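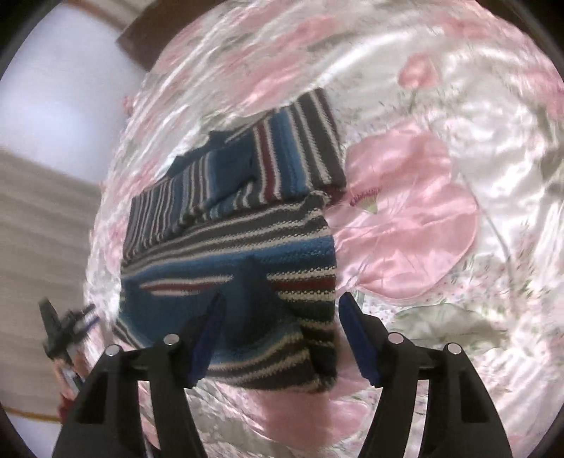 4.3 Creating a league for a reality series

A league in Rasico ties one season of one series to a fixed group of players. Each player drafts contestants before the first episode and collects points as episodes are scored. The league cover sits behind the league name in white text, so the middle of the cover should be dark or strongly colored. Navy and dark red stripes like those on the folded knit keep the name readable; the glossy white fabric with pink poppies does not, and needs the Shade setting turned on.

1. Open Leagues and select New.
2. Enter the series name. The default league used in this guide is Endwood, season two.
3. Set the player limit. The maximum is 100.
4. Import the cast list, or type one contestant per line.
5. Select a scoring sheet. Standard awards points for dates, roses and surviving an elimination. Custom opens a blank sheet.
6. Select Save. The league is now in Draft status.

Note: Contestants who arrive mid-season are added under Cast > Late Arrivals. They start at zero and can't be traded until the next episode has been scored.

Caution: Changing the scoring sheet after the draft clears all points in the league. There is no undo.

4.4 Scoring an episode

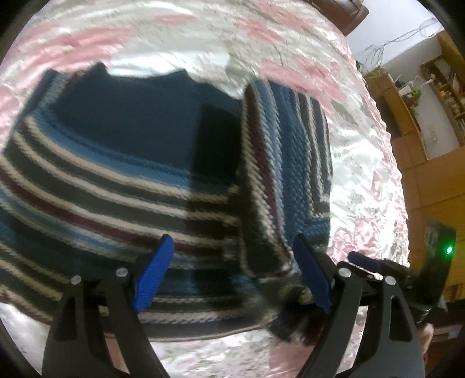

Only the league host and one named scorer can enter results. In the sample league these are Sze-wing Ng (host) and Tsung-han Mak (scorer). Open the episode, mark each event against a contestant, and add a wardrobe tag if the league plays the optional outfit round. Tags take a garment, a pattern and one main color, in that order. A sweater with a large plain navy panel above curved bands of light blue, cream and dark grey is entered as "sweater, striped, navy". Lesser colors go in the Remarks field, which holds 200 characters.

1. Check that every eliminated contestant is marked Out.
2. Select Preview to see the totals.
3. Correct any line shown in red.
4. Select Publish. Players are notified at once.

Note: Published scores can be reopened until the next episode airs. After that, use a manual adjustment (section 4.6).

Caution: Do not publish from a phone and a computer at the same time. The later entry overwrites the earlier one, including remarks.

If Preview returns error 163, the cast list contains a duplicate name. Rename one entry and run Preview again.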